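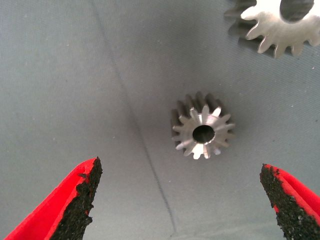 Contributing Editor, Automation Safety
Floloreo Review

A Worn Pad and a Late Stop: What Ruchti Learned From a Gear Cell Fault

In the trade, a dropped part is seldom treated as a safety event. It is logged, the part is picked up, and the shift goes on. The report released on Monday, February 23, 2026, by the machine builder Ruchti argues for a stricter reading. It deals with a fault in the company's assembly cell in Sarnen, where two arms put small planetary gear sets together on a cloth-covered table, and it traces one lost grip back through a chain of settings that had each been approved on their own.

The fault itself was brief. One arm had closed on a steel gear and was carrying it toward the plate when the gear turned between the fingers and fell. The control software, supplied under the name Kestura, still registered a closed grip. It sent the arm on to its placing position, where the fingers pressed against a gear already in place. The arm stopped 292 milliseconds after contact. The limit set in the cell's own risk assessment was 127.

There were no injuries, and the damage was confined to one fingertip and one gear with a marked tooth. The review team nevertheless classed the event in the second-highest of its categories, on the grounds that an operator clearing a part by hand could have been within reach during the same movement. The cell runs at reduced speed when its gate is open, but the contact threshold did not change with the speed. It should have.

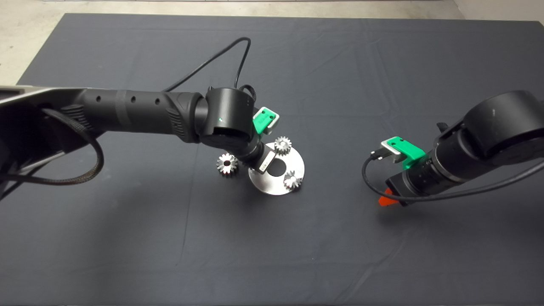 Two arms share one table in gear assembly.

Much of the report concerns the grip. The fingers of the cell carry black textured pads, which wear with use and were scheduled for replacement every 500 cycles. The pads in service on the day of the fault were within that limit. Under inspection, however, one of them had lost material along its edge, so that a narrow gear met the pad over less than half of the intended contact area. Wide gears were not affected. The team was able to repeat the slip on the bench with the worn pad and could not repeat it with a new one.

The replacement interval had been worked out on flat plates, at a time when the cell handled nothing else. Gears were added to the work plan later. Their teeth bear on the pad at a series of edges, and the load on each edge is high. The maintenance plan was reviewed when the change was made, but the reviewers looked at the gripping force and left the interval as it was.

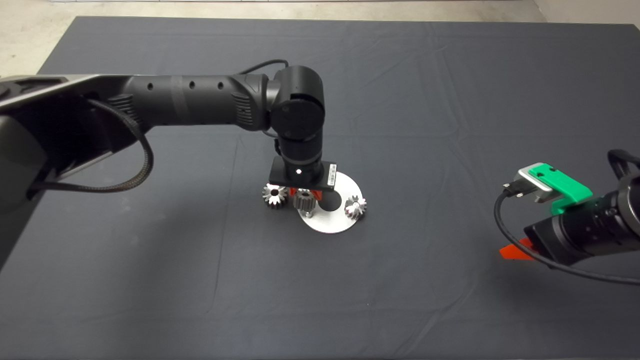 A second finding concerns what the controller took to be proof of a held part. Kestura, as set up in Sarnen, judged a grip by finger position alone. If the fingers stopped short of fully closed, a part was assumed to be present. In this case a fragment of pad had folded inward and held the fingers apart by about 2 millimeters, enough to satisfy the check after the gear had gone. The report describes the setting as permitted by the manual and unsuitable for the work.

Motor current would have told a different story. The drive recorded a clear fall in load at the moment the gear left the fingers, and the value was stored in the event log, where it was found the next morning. No rule in the program acted on it. The team has since added one: a fall in current during a carry now halts both arms, and a person must confirm the state of the table before the program can resume.

The rule has a cost. During the first week of operation it produced a number of false stops, most of them on the smallest gears, for which the normal load is low to begin with. Ruchti has chosen to accept these for the present. The production group asked for a wider tolerance and was refused until more data is available.

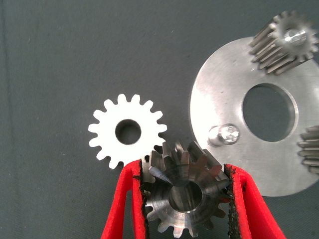
The late stop has proved harder to settle. The contact threshold had been raised during commissioning, when the weight of the cables on the moving arm was setting off stops in certain positions. The change was entered in the commissioning record but never carried over to the risk assessment, and the two documents were kept by different departments. An auditor reading either one alone would have found nothing wrong with it.

Ruchti has restored the original threshold and rerouted the cables at the wrist. Stopping time is now measured at the start of each week with a test block, and the result is signed by the shift lead. Pads are inspected at every changeover, whatever their cycle count. Any change to a force or contact setting must be approved by the person responsible for the risk assessment before the cell is released.

Several questions remain open. The report does not say how long the raised threshold was in use before the fault, and the company states that older records are still being checked. Nor has it decided whether parts should be cleared by hand at all while the arms are powered. Until that decision is made, operators in Sarnen work under an interim rule: drives off, gate open, and only then a hand on the table.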